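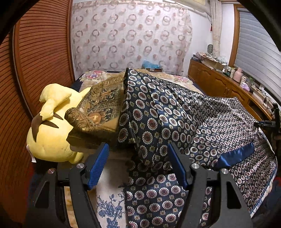

Perkport hand gripper: setup and upkeep notes

Covers the black two-finger gripper with the blue ribbed pads, as used for the bedroom cloth recordings in the Bava set. Last revised October 4, 2026. Earlier notes lived in a spreadsheet at Broltwood and should be left to rest there.

What you are looking after

Two curved arms, two fingers, one pad per finger, four silver screw heads that look decorative and are nothing of the kind. The camera rides on the tool and sees the whole lot, so a dirty pad is a dirty pad in every clip.

Before a session

1. Open and close the jaws ten times by hand. They should meet squarely. If they meet like two people avoiding each other in a corridor, go to "Crooked jaws".
2. Press each pad with a thumb. It should not slide.
3. Wipe the ribs with a barely damp cloth. Satin sheds very little. Plush sheds like a retriever in May.
4. Check the camera lens for thumbprints. They will be yours.
5. Record a short test clip on the actual bed with the actual cloth. A tidy square of cotton on a desk proves only that you own a desk.

Setting the grip

Thin, shiny cloth is the hard case. Too little grip and it slithers out of the pads; too much and you pick up the bedspread as well, then the sheet, and then your opinion of the whole enterprise changes. Approach a fold from above with the jaws open, let the pads straddle it, close slowly and lift a little before moving sideways. 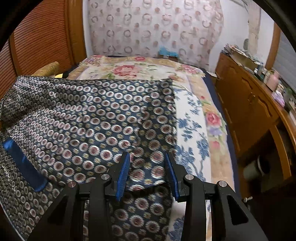
Haworth writes that slow closing is overrated, and that on slippery fabric a quick, short pinch holds better provided the pads were cleaned that morning. Haworth also asks that the screws be checked after every session and not "when somebody remembers". Both points are fair. The quick pinch is allowed for satin; keep it off brocade, which has gold thread to lose.

Crooked jaws

Slacken the two screws on the side that lags, close the jaws on a flat ruler, tighten a quarter turn at a time, swapping between screws. Stop when snug. The arms are plastic and hold grudges.

Pads

Swap both together, even if only one looks tired. Ours get changed after 866 grasps, a figure chosen because that is when the first pair gave up. Let the glue cure overnight, whatever the tube promises.

Known faults

- Creak on opening: harmless, audible in the sound track, not fixed.
- Right pad lifts at the lower corner: reglue.
- Heavy curve at the edges of the picture: that's the lens. Stop trying to straighten the wardrobe.

Spares

Pads and screws are in the tin marked Perkport. The biscuits are in the other tin.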